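4.2 Sorting and packing at home

I should say up front that I came to this part of the study with a bias. I bake, I give away what I bake, and I have strong feelings about cookies touching each other in a box. So when Marama Stubbs and I sat down with the July diaries, I was already looking for people who felt the same way, and I found plenty of them (55 entries out of 174 mention the container before they even mention the recipe!).

What surprised me more was how much people care about the divider. A plain tin gets filled the way a drawer gets filled, with things going in until the lid won't shut. Put a grid in it and everybody slows down. They start turning each cookie so it faces the same way as the one beside it, they swap a big one for a small one, and they talk to themselves while they do it. Merle Tautahi, who coded most of the diaries with me, started calling this "fussing," and the name stuck, so we use it for the rest of the paper. Figure 4 goes with this section.

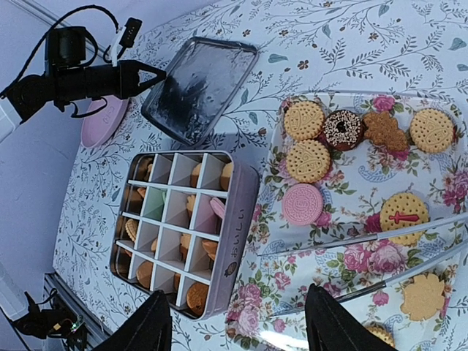 Figure 4. Cookies in a divided tin, four compartments by four, set out on a printed tablecloth with a plate and a dark tray.

Fussing also seems to depend on what else is on the table. Our diarists from Flarkstead nearly all wrote about getting a cloth out first, even when the packing was going to take five minutes, and a good many of them named the plate they like to keep next to the box for the ones that don't make the cut. One woman wrote that the plate is "where my family stands." I loved that line and argued for putting it in the title - Eirini Kouris talked me out of it.

The grid doesn't please everyone, of course. We had 17 entries from people who pulled the divider out and threw it away, mostly because their cookies were too big for the squares, and a couple of those are pretty cross about it. One diarist tried breaking hers in half and was sorry afterward. I'd like to go back to that group, because they still lined things up in rows once the divider was gone, just with paper between the layers. Ermelinda Azevedo thinks they would have done so anyway and that the box has very little to do with it. We haven't settled this, and the diaries can't settle it for us, as we never asked anyone to pack the same batch twice.

Section 4.3 takes up the lids, which get lost far more often than I expected.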